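Print this post | E-mail this to a friend

Soft fingertips or hard ones, part two

Friday, July 21, 2023

After the February post I got several messages asking why I had stayed with the hard fingertips when the soft ones scored better on the block test. The short answer is that blocks are wide and flat, and almost nothing I care about is. So I repeated the comparison with thinner objects and a shelf.

Both fingertip sets fit the same parallel gripper. Set A is the stock hard pair. Set B is the molded pair from Drollesberg, which flexes at the tip and has a ribbed pad. Set B adds a little length, so the tool offset has to be changed in the controller before anything else. I forgot this on the first run and drove the left gripper into the tabletop at low speed. No damage, but the force limit tripped and I had to home both arms again.

The controller is still the Flitasow box. Heriberto Alvarado sent me his config file, which sets the gripper current limit at 560 mA. I started at 600, as in February, and the soft tips folded sideways on anything narrower than the pad. At 560 they held. The hard tips showed no difference between the two settings.

Each set got 30 picks per object, split evenly between arms. A pick counted if the object left the surface and stayed in the fingers for 3 seconds. The objects were tea lights and candlesticks, some on the table and some on the shelf.

Tea lights: the soft tips were more forgiving when the approach was off center. The hard tips tended to push the tin away if one finger touched first. On the shelf this matters more, as there is less surface for the tin to slide on before it falls.

Candlesticks: the hard tips were better by a clear margin. A thin stem sits in the middle of the soft pad and rotates under its own base. With the hard tips the stem stayed where it was gripped. Picking one up from its side was the worst case for both sets, and I would not trust either without a regrasp.
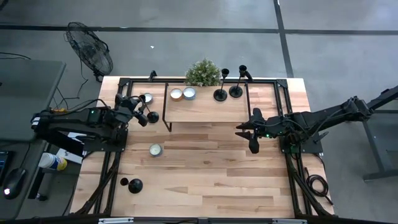

Left gripper on a candlestick, right gripper open in front of the shelf.

Two notes on the arms. The right one needs its joint limits tightened near the shelf – the planner likes to swing the elbow low. Abundio Valdovinos suggested adding the shelf as a collision box with a larger margin, and that solved most of it. The left one has some backlash at the wrist that I have not traced yet.

For now the hard tips stay on both arms. I have a third set on order from Ibarra, narrower and with a thin rubber face, and will run the same objects when it arrives.

Contact | Copyright Bromstead Bench Notes | Back to top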